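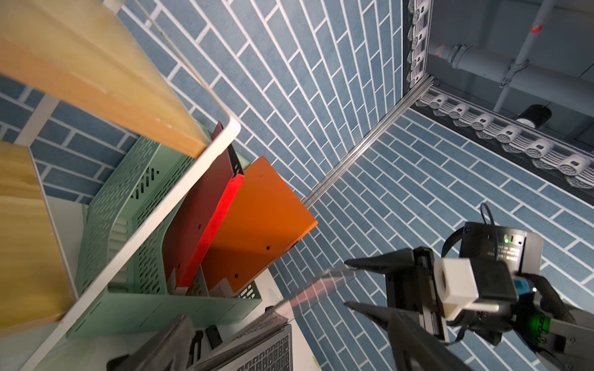
The folder shelf at Greleck, against the blue tile.

Régis Lemaire keeps the paperwork of his repair shop in a mint-green plastic file organizer, and he is delighted to talk about it. I'd come to Greleck to ask how a small business that fixes coffee grinders stays on top of its paper, expecting a long tour of filing cabinets. We never left the corner by the shelves.

"I had cabinets!" he says. "Two big gray ones from the Chevalier auction. Everything went in and I never saw it again. Warranty slips from years back, menus, a birthday card for somebody I couldn't place. When we moved over here I told Evaristo that whatever we keep has to fit on the shelf."

Evaristo Serra, his business partner, remembers it a little differently. "He told me that after I'd already carried one of the cabinets up the stairs," he says, laughing. The cabinet went back down in November, and the two of them spent 6 evenings going through the contents with a pizza box for the keepers and a row of sacks for the rest.

They settled on two colors. Maroon is for things that are finished but have to be kept, such as paid invoices, the lease and the insurance. Orange is for anything that still needs a person to do something. "Orange is the loud one, so orange goes in front," Lemaire says. "If I walk past with my coffee and it's leaning out at me, I open it. I like that it leans. Evaristo straightens it and I pull it out again."

The maroon folder has a bright red edge strip along its spine, and Serra is fond of it for a very practical reason: he can find it from across the room without his glasses. The organizer itself, with its long slots down the sides, came from his sister's apartment, where it had held magazines. He had wanted something solid and gray. "Now I'd fight anyone who tried to swap it," he says. "Look at that green with the blue behind it. It cheers up the whole job. You're doing taxes and you feel like you're at a swimming pool!"

The tiles were already on the walls when they took the place from a catering company called Orbridge, and both men loved them right away. A designer friend suggested painting over them and boxing in the gray pipes overhead. They said no to both. Lemaire thinks the blue makes people tidy. "A mess looks terrible against it. White walls forgive you. These don't."

The shelves, pale wood boards with white metal framing, are a Tendinmont unit they bought secondhand and put together in one long afternoon, with one board upside down until Serra noticed. I asked whether they'd ever want more of them, as the business grows. Lemaire shook his head before I'd finished.

"The space is the rule," he says. "When a folder gets fat, we sit down at 7 in the morning, before the phone starts, and we go through it. It takes an hour, maybe less. I used to dread it and now I bring pastries."

Their record for the orange folder is 3 sheets of paper, reached one summer and never matched. The worst was 60, the week their bookkeeper was away. Serra still has opinions about that week, mostly about parking receipts, which he believes Lemaire collects on purpose.

For people starting from a full cabinet, he suggests beginning with the newest papers. "The old stuff is too interesting. You sit on the floor reading letters and it's midnight. Start with what came this month, get that into a folder, and then go back."

Lemaire would add a third folder one day, only for manuals, and he has been looking at a yellow one. Serra hasn't agreed to it yet.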